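Fold it badly, but fold it

Gobnait Geraghty

Quick one, washing's on the line and it looks like rain. I got 104 emails after my September piece on ironing (don't) and more than half wanted to know about folding. So. My view: most of us quit at the second fold.
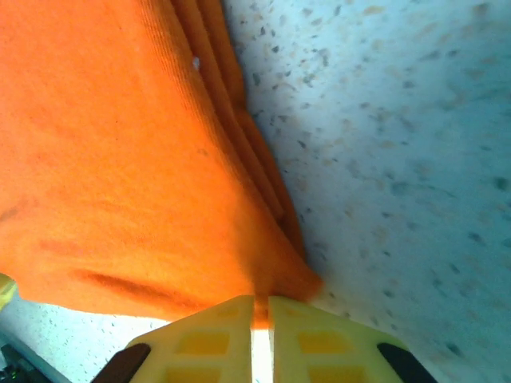 Lazy folding is a storage problem before it's a looks problem. Two folds and you've got a floppy thing that slides off the pile. Keep going. Orange cloth folded over on itself until the edges sit in bands, layer on layer – that edge is what I'm after. A few creases across the flat bit, who cares. Speck of something, leave it.

My mum folded everything in thirds, tea towels included, and you could of built a wall with her linen cupboard. I thought it was fussy. Now I've got two kids and 5 shelves and I reckon she was right. 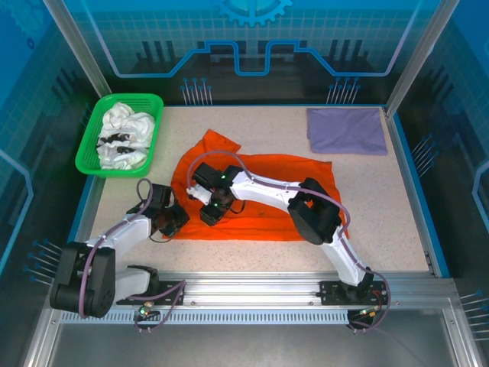 And do one thing at a time. Everything else stays in the basket or goes off to the side, done. Tipping the lot on the bed is how you end up sleeping under it.

Long strip first, then worry about the rest. Wrinkly is fine, wrinkly still stacks. Perfect is for shops.

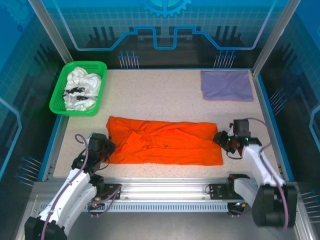
Orange one in a long fold, lavender one already flat in the corner.

Right, rain. Gotta get the sheets in befroe they're soaked.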